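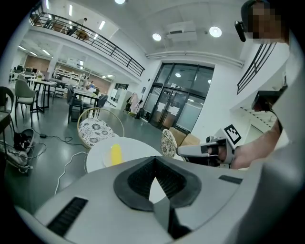 Freitag, später Vormittag

Heute ist Sitzecken-Tag! Ich schreibe gleich mit, weil Oana ab Montag übernimmt und meine Zettel vom letzten Mal nicht lesen konnte (zu Recht).

Stand der Dinge: Der runde weiße Tisch bleibt in der Mitte, die beiden Rattanstühle dazu. Ich hatte erst Sorge, dass die neben den Bürosachen nach Wintergarten aussehen, aber ich bin völlig begeistert. Das runde goldfarbene Gestell, dazu die weißen Kissen mit dem schwarzen Blumenmuster — das gibt der Ecke endlich ein Gesicht. Lucian meinte schon beim Auspacken, die seien zu schade für uns. Sind sie nicht!

Auf dem Tisch steht der weiße Teller mit dem gelben Ding drauf. Bitte so lassen, der Fleck Farbe hilft beim Beurteilen der Ecke enorm. Ohne ihn verschwindet die Tischplatte von weitem fast.

Probesitzen, Runde 1: Stuhl links vom Tisch, 20 Minuten mit Laptop auf den Knien. Überraschend gut. Die Lehne stützt dort, wo man es bei Rattan nicht erwartet. Das Kissen rutscht allerdings nach vorn, sobald man sich zurücklehnt. Idee: Antirutschmatte drunter, im Materialschrank liegt noch ein Rest von Sardale. Zuschneiden, aber kleiner als das Kissen, sonst schaut der Rand raus.

Runde 2: beide Stühle besetzt, Lucian und ich, Gespräch über die Bestellung. Abstand zum Tisch passt, Knie stoßen nicht an. Wenn beide gleichzeitig den Kaffee abstellen und dazu noch ein Notizbuch liegt, wird es eng, geht aber. Größer will ich den Tisch auf keinen Fall, dann ist die Leichtigkeit weg.

Maße fürs Protokoll: Von der Wand bis zur Fensterseite haben wir in diesem Teil 474 cm, nutzbar bleiben 288 cm, wenn der Durchgang zur Tür frei sein soll. Und das soll er! Die zwei Kartons hinter dem rechten Stuhl sind mir da ein Dorn im Auge, die stehen fast an der Tür. Der Lieferschein von Durnel, Nr. 3819, gehört dazu, liegt bei mir in der Ablage. Inhalt prüfen, Kartons flach machen, raus damit.

Der graugrüne Polsterstuhl: Ich hänge an ihm, gebe ich zu. Neben dem hohen schwarzen Bartisch wirkt er ein bisschen verloren, weil er viel zu niedrig dafür ist. Drei Varianten, die ich durchgespielt habe:

Variante A: Polsterstuhl zu den Rattanstühlen an den runden Tisch. Probiert, sieht zusammengewürfelt aus, und man kommt hinten schlecht vorbei.

Variante B: Bartisch weiter Richtung Wand, Polsterstuhl als Einzelplatz mit Leselampe. Mein Favorit. Bei Ó Conaill nach der Stehlampe fragen, die im April schon mal im Angebot stand.

Variante C: Alles lassen und zwei Barhocker kaufen. Lucians Favorit. Löst aber das Problem mit dem Polsterstuhl nicht.

Kabel! Das ist die eigentliche Baustelle. Das schwarze Netzteil liegt mitten auf dem grauen Boden, das schwarze Kabel schlängelt sich quer zur Mitte, und vom Tisch kommt noch ein weißes dazu. Links unter dem dunklen Stuhl liegt auch wieder Zeug mit Kabeln, die herausquellen. Ich bin eben selbst fast hängen geblieben. Vorschlag: flacher Kabelkanal an der Wand entlang, das weiße Kabel am Tischfuß nach unten führen und mit Klett fixieren. Für das Netzteil eine kleine Box, die unter dem Bartisch verschwindet. Das lässt sich an einem Nachmittag machen, und der Raum wäre ein anderer!

Hinten am rechteckigen Arbeitstisch mit den dunklen Bürostühlen will ich vorerst nichts ändern. Nur der Teppich wäre noch eine Überlegung. Ich habe das Muster von Bikavstead an den Boden gehalten, ein warmes Sandgrau, und es passt ganz wunderbar zum Rattan. Rund oder eckig? Rund wiederholt den Tisch, eckig grenzt die Ecke klarer vom Arbeitsbereich ab. Ich schwanke stündlich. Oana, sag du was dazu.

14:30, Nachtrag. Matte zugeschnitten und unter das Kissen vom linken Stuhl gelegt. Hält! Auch beim Zurücklehnen, auch beim absichtlichen Herumrutschen. Für den zweiten Stuhl reicht der Rest leider nicht, muss nachbestellt werden.

Offen:
Matte nachbestellen (ich)
Kartons leeren und wegbringen (Lucian)
Kabelkanal ausmessen, Farbe klären — lieber weiß oder grau wie der Boden?
Lampe anfragen
Teppichform entscheiden (Oana)
Filzgleiter für die Rattanstühle, die kratzen beim Schieben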